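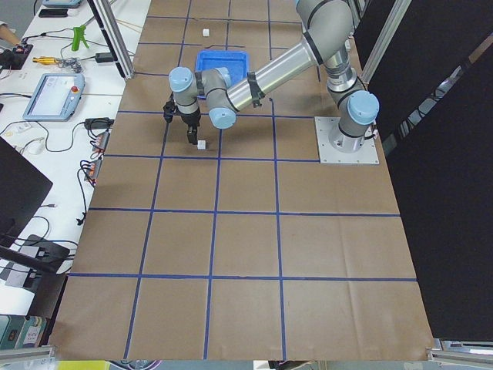 Paper cover will not stay flat on the grid table and the tape lines are pulling it up. We put down a new sheet of Grornska brown kraft and marked it out in dark blue tape, lengthwise first and then crosswise, same as the old sheet. The creases are faint but they are in the wrong place. They go through the lower cells and there are more near the right edge, and the bottom border of the paper is slightly uneven. The small white cubes we set out are meant to sit flat inside a cell, and on a crease they rock. Can someone tell us if this is the paper, the tape, or the way we are laying it?

Support > Work Surfaces > Paper and Tape > Closed tickets
Print this ticket | E-mail this ticket

Opened: February 2022
Product: Grornska kraft sheet, 800 x 2000 mm, with Yeon tape
Site: Gruremness workshop
Priority: normal
Status: closed, solved

What we have tried before opening this ticket:
Smoothing by hand from the middle outward. The creases move but come back.
Pulling the short end tight and taping it again. This made a new fold at the corner.
Wiping the table top before laying the paper. No difference.
Leaving the blue tray on the worst spot overnight. It was flatter in the morning and back to the same by lunch.

The sheet came folded, in a flat carton. The old one came on a roll and we never had this with it. The order code did not change as far as I can see from the packing slip.

Reply from Anonetti support

Thank you for the details. The flat-packed sheet and the rolled sheet are the same paper. The fold lines in a flat-packed sheet need to relax before it is taped, and if the tape goes on first it holds the folds where they are. Please tell us:

How long was the sheet open before you taped it?
Is the paper fixed to the table only at the edges, or under the middle as well?
Did you stretch the tape as you put it down?
Is the room heated at night?

Reply from customer

It was not left open at all. We took it out of the carton and laid it straight away.

Fixed at the edges only, with double-sided tape underneath. Nothing under the middle.

I did the long lines and a coworker did the cross lines. I pull the tape off the roll a good length at a time and press down one end and then the other, so yes, there is probably some stretch in it. The cross lines were done in shorter pieces.

Heat goes off in the evening and comes on again before we get in.

Reply from Anonetti support

The long lines are the likely cause of the pull. Yeon tape is slightly elastic. If it is laid under tension it shortens again over the next day and draws the paper up with it. You would see this as small ripples along the tape and a raised area between two lines. The heating makes it more noticeable and is not a fault.

Before replacing anything, please try this on one line only. Choose one that runs through a bad area.

1. Clear everything off the table, including trays.
2. Cut the tape with a sharp blade at each place where it crosses another line. Cut the tape only. If you feel the blade go into the paper you have pressed too hard.
3. Wait until the next day and look at the ripples along that line.

If they have gone down, the tension was the problem and you can do the other long lines the same way. The cuts will hardly be visible.

Reply from customer

Did one line. I went through the paper at the first crossing and not at the others. Put a small piece of the same tape over it.

Next day: ripples along that line are gone. The fold lines are still there, as sharp as before. So that is part of it and not all of it.

Also noticed that the bottom border has slipped a little. The double-sided tape there had let go for the width of a hand. I can get a ruler under it.

Reply from Anonetti support

That is the result we expected for the tape. The fold lines will not come out of a sheet that is already fixed. You can keep using it if the folds do not bother you. If the cubes have to stand level, we suggest a new sheet, laid as follows:

Open the sheet fully on a clean floor or table, fold ridges facing up. Leave it for 12 hours.
Turn it over and roll it loosely around a cardboard tube, then leave it again while you clean the table.
Fix one short edge first. Unroll and smooth as you go, then fix the far edge, then the long sides.
Trim the bottom border after the sheet is fixed, with a straightedge. Trimming first is the usual reason for an uneven edge.
Mark the grid in light pencil before taping.
Unroll the tape close to the surface and press it down as you unroll it. Do not lay one end and pull to the other.

We can send 2 replacement sheets on a roll if you prefer to skip the first step. There is no charge for these.

Reply from customer

Yes to the rolled sheets please. Same delivery address.

One question on the pencil marks. Do they show on the kraft afterward? The last time we used a pen and you could see it next to the tape wherever we were a little off.

Reply from Anonetti support

A hard pencil will not show from a normal working distance, and most of it ends up under the tape. Use short ticks at the borders and at the crossings. You do not need full lines.

Sheets are booked out today.

Reply from customer

Sheets arrived, one has a dented end on the tube but the paper inside is fine. Old cover came off in one piece, and the double-sided tape left a strip of glue along the right side that took most of the morning to get off. Warm water and a plastic scraper did it in the end.

New sheet laid in the order you gave. No fold lines. There is one shallow wave close to the far edge where I fixed it a bit slack. It is outside the part we use. Cross lines went down better than the long ones again, but no ripples so far and it has been through several nights with the heat off.

Cubes sit flat in every cell I tried. The second sheet is on the shelf for next time. Fine to close.

Resolution: rolled sheet supplied; tape laid without tension. Article on flat-packed sheets updated to include the rest time before taping.

Print this ticket | E-mail this ticket
Shares: 2
Comments: 12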